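Skavard: desktop teardown episodes, wrist view 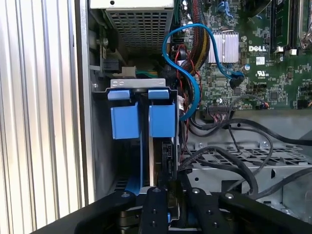 Wrist camera, gripper at the drive bay. Blue tabs on the carrier, blue SATA cable above.

What's in it

Skavard is a set of 135 teleoperated episodes of a two-finger gripper taking hard drives out of office desktop towers. Of those, 100 are for training, 30 are for validation, and the remaining five are kept in a folder called "ugly", which you should open once before you complain to us about label noise.

Every episode starts with the side cover off and ends when the operator calls it. Episodes run up to 80 seconds. If the drive isn't out by then, the operator stops and marks it "abandoned". We kept those. A policy that has only seen success has some very strange ideas about cables.

Files

Each episode folder holds the wrist video, joint positions, gripper opening, and a short text note typed by whoever was driving. Notes range from "pull left tab, then right" to "why". We fixed the spelling and left the tone alone.

Labels

Phases are approach, touch, squeeze, pull, clear, and abandoned. The line between touch and squeeze was settled by Lesego Buthelezi after a long afternoon, and her rule is in labels.txt. Please don't reopen it.

Known problems

- Loose cables were put back by hand between runs, so no two starts match. Good for variety, bad for replay.
- Shiny side panels blow out the exposure in the Koech batch. We tried a matte cover and it fell into a case.
- Carriers with blue tabs are overrepresented. Models trained on this will reach for anything blue, and SATA cables are often blue. You see where this goes.
- The depth stream from the Sokent batch drifts. Drop it or fix it - we dropped it.

Not for

Laptops, servers, or any machine that's plugged in. Nothing was powered during collection and there's no label for "sparks".

Changes

Sat 23 April: first release, trimmed and relabeled.
May: planned, more carriers in other colors, if Vuvarari can find us any.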